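Drumemeck: The Complete Puvitz Saga, Hardback Omnibus

I've been nagging people to read these books for years, so you can imagine how pleased I was to get a proper omnibus onto the shop page! Both Puvitz novels are in here, all 856 pages of them, plus the little bridging story that only ever came out as an e-book (it's the one with the ferry, and I cried). 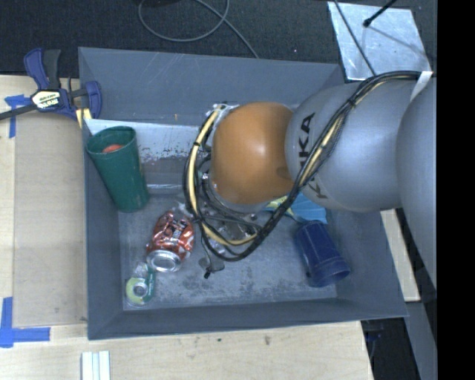 You do need to start at the beginning with this one. I tried a friend on the second book first and she was lost by chapter two, poor thing. It's slow-burn fantasy romance, fairly steamy towards the end, and Preda is my favourite grumpy heroine ever.

Trakden have printed 1,000 copies with sprayed edges and a ribbon, and I've got 255 of them. It's a heavy old book, so postage is a bit more than usual. Orders go out from 16/06/2026, one per customer please.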